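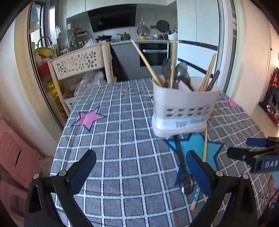

箸を箸立てに戻すくらい、うちの子なら歌いながらでもやりますよ、それを機械に頼む時代が来るんでしょうか、とナンナ・ヴィーダリンさんは書いてくださいました。前回の食洗機の記事に寄せられたお便りの一通です。同じような声はほかにもたくさん届いていて、読みながら何度もうなずいてしまいました。たしかに、食卓の片づけは掃除機がけに比べるとずいぶん地味な家事です。それでも毎日、たいていは一日に何度も回ってくる仕事ですから、機械がどこまで手伝えるのか、気になる方は多いのだと思います。

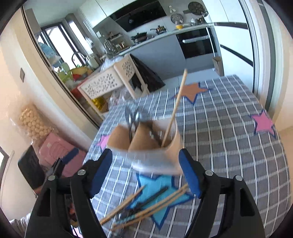

文・ダグニー・ゾエガ(暮らし面) 2024年10月8日

家事の自動化を手がけるウトゥメロ社が、食卓の小物の片づけに的をしぼった試験の中間報告をまとめました。3月に始めた試験で、箸やスプーン、おたまといった細長い道具を二本指のグリッパーでつまみ、容器に立てるという、言ってしまえばそれだけの作業です。ところがこの「それだけ」がなかなかの曲者で、これまでに800回を超える試行を重ね、最後まで人の助けなしに済んだのは234回だったそうです。

とりわけ苦労しているのが箸だといいます。細くて軽く、転がりやすいうえ、何本か重なっていると一本だけを選んでつまむのが難しいのです。人なら指先でちょいと寄せて、そろえてから持ち上げるところを、機械は一本ずつ、角度を確かめながら進めます。うまくいったときでも、一膳を立て終えるまでに90秒かかることがあるとのこと。お湯が沸くのを待つような気持ちで見守ることになりそうですね。

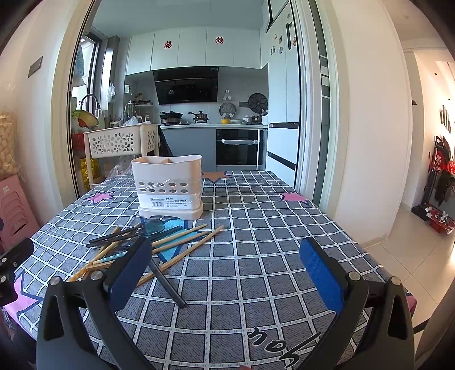
格子柄のクロスに散らばった箸と、白い箸立て

試験を担当するヤスパー・フィッサーさんに電話でうかがうと、「スプーンはだいぶ安心して見ていられるようになりました。箸はまだ、つい手を出したくなります」と笑っていました。容器の形によっても難しさは変わり、口の広いものなら入れやすい一方、中で道具が傾いて、次の一本の邪魔をするのだとか。すでに何本も立っている中へ差し込む動きが、いまの一番の宿題だそうです。

では、いつごろ家庭で使えるようになるのでしょう。この点をたずねると、フィッサーさんは少し考えてから、時期の約束はできないとのお返事でした。台所は家ごとに広さも物の置き場所も違いますし、同じ家でも朝と晩では食卓の様子が変わります。当面は、人がそばについて、つまみ損ねたら手を貸すという使い方になる見込みです。片づけが丸ごと手を離れる日は、もう少し先のようです。

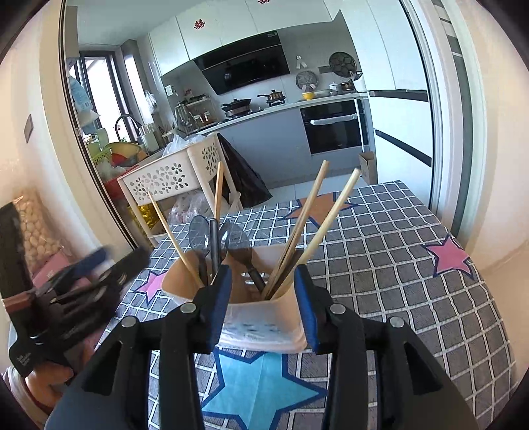 店の裏方でも試験へ

一方、食器販売のスコレディッツでは、店の奥で返却品の木べらやお玉を種類別の容器に分ける作業に、同じ仕組みを試す計画が進んでいます。こちらは道具の種類があらかじめ分かっているぶん、家庭より条件がそろえやすいという見立てです。売り場担当のアフィア・チェイさんは「重たい鍋も運んでくれたらいいのですけれど、まずは木べらからですね」と楽しみにしている様子でした。試験は2店舗で行われ、結果がまとまり次第、この欄でもお伝えします。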